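3.2 Construction of the second arm pair

The first pair of arms described in Section 3.1 was built in a shared workshop over two weekends and used parts cut from hobby-grade stock. The second pair, referred to in this paper as Guko, was assembled at the same benches with the same hand tools. The aim was to establish whether a member of an ordinary workshop, without access to a machine shop, could produce a two-arm system able to handle full-size garments at home.

Each arm carries a parallel gripper with narrow fingers. The finger blanks were printed in the workshop and sanded by hand along the inner faces. Early blanks cracked at the root when the arms pulled against each other. Okonkwo redrew the part with a thicker root and a longer fillet, and this version was used for all of the work reported below. The total cost of parts for the pair, excluding the computer, was 900 dollars.

Wiring took longer than the mechanical work. The motor cables were first run outside the links, where they caught on sleeves and drawstrings. They were later moved inside a fabric cover that slides over the forearm and can be removed for washing. The control board is a Stolberg unit bought secondhand, and its connectors had to be replaced before it would hold a steady link at the required rate.

3.3 Gripping force

Force was set by trial on a bench scale. At the lowest setting, thin cotton stayed in place but heavier knits slid out during a two-sided pull. At the highest setting, the fingers left marks on soft fabrics. The working value was fixed midway between the two and was not changed from one garment to the next. A per-garment setting would likely give better results, but it would also require the user to identify the material in advance, and this was considered too great a burden for a home system.

3.4 Handling on a bed

Most published work on folding uses a flat table. A bed was chosen for this study because it is where many people sort and fold clothes, and because the surface gives way under load. The arms were mounted on a rolling base 610 mm wide, which passes through the doorways of the apartment used for testing. The bedding was left unmade, so that the software had to separate the garment from other loose cloth.

Pants were handled by a two-point lift, with one gripper at the waistband and the other toward the leg ends. The software looks for the waistband first, as the ribbing is a strong visual cue on most sweatpants, and then selects the second point.

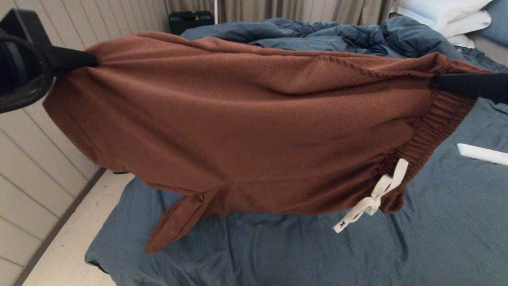

Catalina Retamal

Figure 4. Two-point lift of fleece sweatpants over a bed. The right gripper holds the waistband; the left has gathered the fabric into a tight bunch, and a fold hangs below the main body of the garment.

Bunching of the kind shown in Figure 4 matters for the next step, as the planner estimates garment length from the distance between the fingers. Fabric gathered in a grip is missing from that estimate. Wanigasekara added a correction based on the outline of the garment between the two grip points, with a fixed allowance of 80 mm at the leg end. Drawstrings are masked out before the outline is taken. The remaining error and its effect on the final fold are treated in Section 4.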